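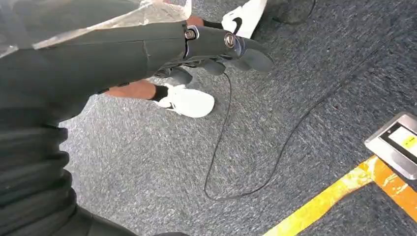
도가르(Dogar) 물품 전달 시연 패키지

불로우(Bulow)는 전시장, 로비, 교육 시설에서 로봇의 물품 전달 동작을 선보이고자 하는 기관을 대상으로 도가르 패키지를 공급합니다. 본 패키지는 로봇 팔, 그리퍼, 제어 소프트웨어 플로스텍(Plosteck)으로 구성되며, 현장 설치와 운영자 교육이 포함됩니다.

주요 사양
가반 하중: 500 g
작업 반경: 529 mm
그리퍼 최대 개폐 폭: 167 mm
제어: 노트북 연결, 플로스텍 기본 제공
권장 점검 주기: 동작 3,000회

적용 분야
카드, 안내장, 소형 포장품과 같이 가벼운 물품을 방문객과 주고받는 작업에 적합합니다. 물품별 파지 위치와 힘은 플로스텍에서 사전에 등록하며, 등록된 설정은 다른 설치 장소에서도 불러올 수 있습니다. 다섯 손가락 핸드가 필요한 경우 별매품 우모(Umo)를 추가로 주문하시기 바랍니다.
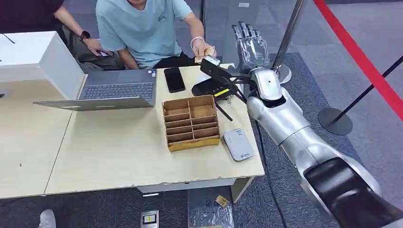

테이블 너머로 내민 물품을 향해 뻗은 로봇 팔과 평행 그리퍼

설치 조건
수평이 확보된 실내 바닥과 전용 전원이 필요합니다. 관람객 통로와 작업 구역은 차단봉 또는 바닥 표시로 구분하여야 하며, 케이블 배선 경로는 설치 전 도면으로 협의합니다. 차단봉과 테이블은 공급 범위에 포함되지 않습니다.

교육 및 지원
운영자 교육은 설치 당일 현장에서 두 시간 동안 진행합니다. 교육 이수자에게는 플로스텍 관리자 계정이 발급됩니다. 무상 보증 기간은 설치 완료일로부터 1년이며, 그리퍼 패드 등 소모품은 보증 대상에서 제외됩니다.

주문 안내
12월 설치분까지 접수 중입니다. 견적을 요청하실 때에는 설치 장소의 면적, 취급 물품의 크기와 무게, 희망 운영 시간을 함께 기재하여 주십시오.
기술 문의: 불로우 응용기술팀 아시프 자둔(Asif Jadoon)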